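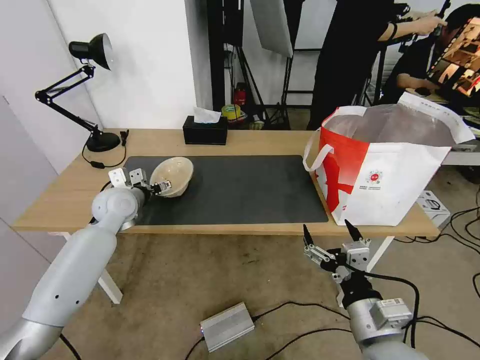 Let the Glue Show

Last updated: Thursday, July 9, 2026

I have a shelf in my craft room where the failures live, and I've decided I like it better than the shelf in the living room. There's a paper lantern up there that leans, a macrame owl with one very surprised eye, and a string of felt balls I made with my niece in June that came out more like felt potatoes. She loves them. So do I!

What bugs me lately is how finished everybody's crafts look online. I typed in "easy paper flowers" the other night and got a wreath with 70 perfect petals, all cut on a machine, with a list of supplies that would've cost me more than my first car's tires. Easy for who? My friend Biljana Georgiev bought the whole kit for one of those (the Plenedik one, with the little foam rollers) and it's still in her closet with the shrink wrap on – she says she's scared of it.

I don't think crafts should scare people. When I learned to sew, back in 2000, my mother handed me an old pillowcase and said make something. I made a terrible apron and wore it for 10 years, and I never once thought about whether the hem was straight, though it wasn't, not even close.

So I'd love to see more crooked stuff. Post the lopsided one, give the weird owl to somebody for their birthday, let the kids pick the colors even when they pick brown and orange again. And if you've got a kit hiding in your closet too, open it this weekend and lose the instructions. Biljana, I mean you.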